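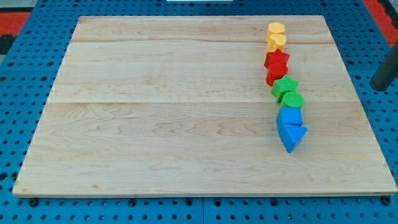
Skomberg plant stops block-sorting arms after grip fault

The robot arms that sort and line up toy blocks at the Fasilov workshop in Skomberg have been switched off since Tue 15 September, after one of them let go of a block in the middle of a swing and sent it over the guard rail and into the walkway. No one was hurt, we are very glad to report, though a cart parked on the other side came away with a good dent in its lid.

Fasilov, as many readers will know, makes the chunky colored shape blocks that seem to turn up in every preschool in the county – stars, cylinders, hexagons and the rest. The arms were put in during August to set the blocks out in pairs by color before they go into their boxes, a job that had always been done by hand and that, by all accounts, people were quite happy to give up. The controls come from Skerkon, the same outfit that looked after the old conveyor for so many years.

Dinesh Thampi, who runs the floor, was kind enough to spend a good part of his lunch break going over it with us. The arm had picked up its block in the usual way, he said, and was turning back toward the board when the air pressure at the gripper fell away. It should have slowed down and stopped right there. It kept going at full speed, and the block left the fingers near the far end of the turn.

"It's a little piece of plastic, and I know people will smile about it," Thampi said. "But it went past at head height, and we walk through there all day long. I'd like to be able to tell everybody why the arm didn't stop before I ask them to walk there again."

A first look through the log turned up 131 low-pressure warnings on that one arm since it was installed, nearly all of them so short that the system cleared them by itself and carried on. A worn hose fitting has been found and replaced. That would explain the drop in pressure well enough, but the missed stop is another matter, and Skerkon is sending 2 technicians to go through the settings on all 3 arms. Until they have finished, the walkway is roped off and staff are going the long way, past the loading door.

Orders are being packed by hand in the meantime, with a hand from the folks at Zein next door, who have lent a couple of long tables. Thampi expects more than 2000 boxes to go out a few days late, and he asks schools that are waiting on a delivery to please bear with them and call the office if they are running short. A taller guard has also been ordered for the walkway side and should be in place before the arms are started up again.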